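Kirnora Desk Arm Kit: a term and a bit with our after-school robotics club
Reviewed by Nobuhle Khumalo, 3/21/18

I said I would write this up in January and then, as usual, club got in the way, so apologies to everyone who has emailed to ask whether the Kirnora is worth the money. The short answer is yes, with a grumble or two. The long answer needs a cup of tea.

We are a smallish club who meet after lessons in the food technology room at Rainer (lovely big tables, terrible echo). For years we did wheeled robots, and we still have a cupboard full of Zirura buggies that the younger ones adore. But the older children had followed every black line there was to follow and were asking, quite reasonably, when they could build something that picks things up. So we saved, we sold a great many flapjacks, and we bought two of the Kirnora kits.

Building it

The box says an afternoon. It took us 4 sessions, though to be fair a good part of the second went on looking for a screw that was in somebody's shoe. The instructions are clear and the drawings are large, and I was so pleased to see the parts bagged by stage. My one real moan is the cable that runs down to the gripper. It is a touch too short, and if you route it the way the booklet shows you, it tugs whenever the wrist turns all the way round. We took ours down the outside with a couple of soft ties and it has behaved beautifully ever since.

The software

It runs happily on our elderly school laptops, which I did not expect! You can steer the arm by hand, save positions and string them together, and the children had that sorted before I had finished reading the welcome page. The wrist camera is set up separately and the picture is perfectly good enough for our purposes. Teaching the arm to find things by itself is another matter altogether. There is a chapter on it, and it is written for somebody cleverer than me, but two of our Year 10s have got their teeth into it and I bring them biscuits and stay out of the way.

The gripper

I know this is the bit most of you want to hear about. The fingers are long, flat and dark, and they open nice and wide. On foam blocks they are almost too easy, and the children were bored of foam blocks in no time. Where you really learn something is with small round things. A battery is a wonderful object for this, because it is smooth and light and rolls off the moment you nudge it, and a chubby one wants quite a different approach from a skinny one. Come at it with the fingers even slightly off centre and away it goes across the table. The children say a great deal when this happens, some of it repeatable.

We fitted thin rubber pads from Grornby to one of the arms for comparison, and I would say they help with heavier things and make very little difference with light ones. The club is split on this and I have promised to record that.

What we use it for

The spring project is a sorting job. Each team has to lift batteries one by one from the table and put them into a basin, and they have 30 minutes to get their program ready before the run that counts. I like it because it is easy to explain to a parent in the doorway and surprisingly hard to do. Do mix your makes and sizes if you try it, as a program that has only ever met one sort of AA comes badly unstuck when it meets a skinny AAA. And put a cloth down, as it slows the rolling (mine is an old rose-patterned one from home and will never be fit for visitors again).

Lining up on a small red AAA, with an orange and yellow one in the basin and the others standing or leaning in their row:
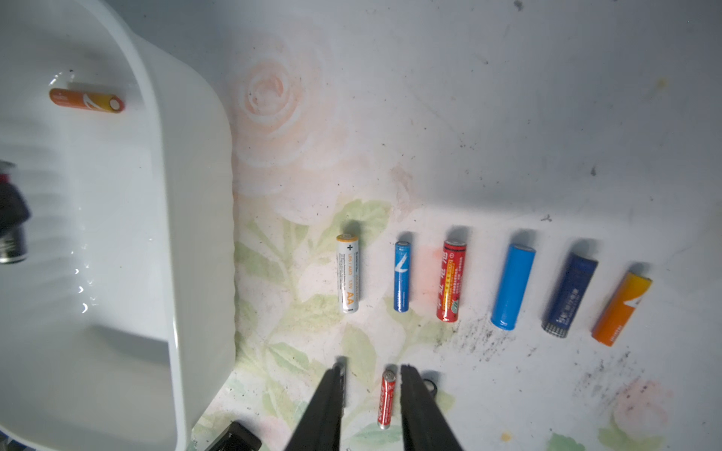

Niggles

The power lead is short, so bring an extension. The base needs clamping to the table and the clamp is sold separately, which I thought was a bit mean. Customer service took 7 days to answer my question about spare fingers, but when the reply came it was friendly and thorough, and the spares fitted straight away.

Would I buy it again?

I would, and we are hoping to add another if the summer fair is kind to us. For children under ten I would stay with the buggies a little longer. For a club with patient older ones and a table that doesn't wobble, I think you would get years out of it. If you have managed to get the searching-by-camera chapter to make sense, please do write to me, and I will pass it on to my Year 10s along with the biscuits.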